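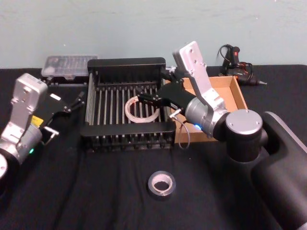 Sorkside Lending Room: second progress report to the Nowakowski Fund

Filed under: Funded Projects > Sharing and Reuse > Progress Reports

Hello again from Sorkside! You asked for something shorter than last time and I've tried, but a fair bit has happened since the first report and I'd sooner tell you all of it than have you find out about the roof from the accounts. The numbers are in the spreadsheet I sent through with this, so I'll mostly stick to what the months have been like and where I've changed my mind.

For anyone at your end who's new to the file, we lend household things. Slow cookers, sewing machines, camp beds, a carpet cleaner, trestle tables, preserving pans, the good drill. People join for the price of a couple of coffees a year, borrow for a week or two, and bring it back (mostly) clean. Your grant pays for the room, the shelving, the testing and tagging, and two days a week of me.

Where we're up to

The room has been open on its full hours since the start of autumn. You'll remember we were meant to open earlier and then the roof over the back corner let the rain in - not a flood, just a steady drip right above where the linen was going to live. The landlord fixed it properly in the end, new flashing and all, and didn't charge us, but it cost us a month and most of my good humour. The linen now lives on the other side of the room and I have no plans to move it back.

We packed everything into 40 crates while the roofers were in, and unpacking them turned into the stocktake I'd been putting off. A lot of what we'd been given in that first rush of donations was never going to be borrowed. Bread makers, mainly. I think every household in the district bought a bread maker in the same winter and has been looking for somewhere to leave it ever since. We kept the best ones and passed the rest along to the op shop, who weren't thrilled either.

What people borrow is much plainer than I guessed when I wrote the application. I'd imagined pasta machines and fondue sets. What goes out the door, week in and week out, is the carpet cleaner, the folding tables, the big stockpots and anything to do with having family to stay. Extra plates, extra blankets, a cot, a dish rack for the holiday flat. So I've shifted what's left of the buying budget towards those and I'm asking you to be comfortable with that. It's a change from the list in the original application, which had a whole line for "specialty cookware". I'd like to fold that line into general household and I've marked it in yellow on the spreadsheet.

The money bit

We've got $2044 unspent in the equipment line. Part of that is the cookware money I've just mentioned, and part of it is that the shelving came in cheaper than quoted when we took the floor stock with the dented uprights. You can't see the dents once there's a crate in front of them.

I'd like to spend it on a second carpet cleaner and on spare parts. The spare parts matter more than they sound. We had the sewing machine sitting idle for weeks over a bobbin case, and the vacuum sealer was out of action all through tomato season, which was exactly when everybody wanted it. I got some very long faces at the counter. A small drawer of belts, seals, bobbins, hoses and fuses would have saved both.

Rent is as budgeted. Power is over, and that's the heater, and I can't promise it won't be over again next winter. Insurance went up at renewal and I rang around, and the new quote from the other mob was worse, so we stayed put. Testing and tagging is under, as our electrician gave us a flat rate for doing the lot in a single visit.

One thing I should own up to is packing supplies. I put down next to nothing for them and it was silly of me. Every item that goes out in pieces needs its pieces kept together, every box needs a label that survives a car boot, and we go through tape at a rate that would alarm you. I've been buying it out of petty cash in dribs and drabs at corner shop prices. From here on it gets its own line and a proper bulk order. 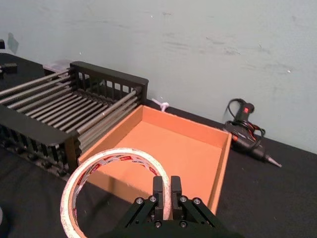

Bookings and the Serix changeover

We moved from the paper diary to Serix in November, and I was the one dragging my feet. I love a paper diary. You can see at a glance that somebody's been in with a wet coat. But it couldn't cope with two people wanting the trestles on the same long weekend, and I'd had one too many awkward phone calls.

The first fortnight on Serix was rough. It wanted a category for everything and had its own ideas about what belonged where, so for a while the camp beds were under "garden" and couldn't be found by anybody who didn't already know. I've since gone through and renamed the lot in the words our borrowers use. Nobody searches for "portable food dehydrator". They search for "jerky".

Reminders have been the real win. A message goes out the morning before something's due, and late returns have dropped right off. I used to do those calls myself after tea and I don't miss it! We still take bookings by phone and over the counter, and I'd want to keep that no matter how good the software gets. A good number of our regulars don't do anything online and they're often the ones who get the most out of the place.

What hasn't worked

The Dilow pick-up point, I'm sorry to say. The idea was that people out there could order ahead and collect from the shopfront at the crossroads, and save the drive in. I still think it's a good idea. The trouble was the hours - the shop shuts at 4 pm, and anybody who works in town is only just getting in the car. In all the time it ran we had 11 pick-ups, and I think a few of those were people being kind to me.

I've paused it. I haven't scrapped it, and I've been talking to the Dilow hall about an evening slot once a fortnight, tied in with the soup night they already run. If people are going there anyway with a bowl and a spoon they may as well go home with a carpet cleaner. I'll know more by the next report, and I haven't spent any of the outreach money in the meantime.

The repair evenings were slower to get going than I'd hoped as well. We ran the first couple as a drop-in and got a queue of people with broken toasters who wanted to leave them and go home. Fair enough, but it's not what you funded. The application said people would learn to do it themselves, and they weren't, they were having a cup of tea in the doorway.

So we changed it to one topic a night with places booked ahead. Lamp rewiring filled up first, then knife sharpening, then a night on zips that I thought would be a fizzer and that people are still asking me to repeat.
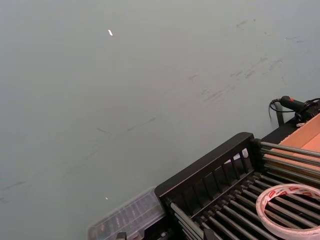 The zip night is a good example of what I'd like more of, because it costs almost nothing to put on. Everyone brings the jacket or the tent bag they've been meaning to sort out, we lend the pliers, and the only thing we buy is a packet of sliders. A few people signed up as members on their way out, and one came back the next week for the overlocker. I've pencilled in curtains for spring, and then possibly bikes if I can find somewhere to do it that isn't carpeted.

What's next

The big job before the next report is the catalogue photos. Half our Serix listings have no picture at all, and the ones that do get borrowed far more, even when the picture's a bit ordinary. I'm working through them shelf by shelf, kitchen first.

After that it's the safety cards. Every powered item is meant to go out with a plain one-page card, and I've done them for the tools but not for the kitchen gear. The mandoline has a card. The mandoline had a card very early on, for reasons I'll leave to your imagination.

I also need to sort out the children's stock. We've been offered high chairs and car seats again and again and I keep saying no to car seats, as there's no way for me to know what they've been through. High chairs I'd like to say yes to, but I want to read up on straps and buckles first and write down a rule we can stick to. If any of your other projects have already written one, I'd happily pinch it.

Last thing, a question for you. The next payment is due once this report's accepted, and I'd be grateful to have it before the insurance instalment if that's at all possible. If you need the yellow lines on the spreadsheet approved separately, let me know and I'll fill in whichever form it is. The room's open for a visit any time, and if you come on a repair night bring something with a dodgy zip.

Shares 11 | Comments 2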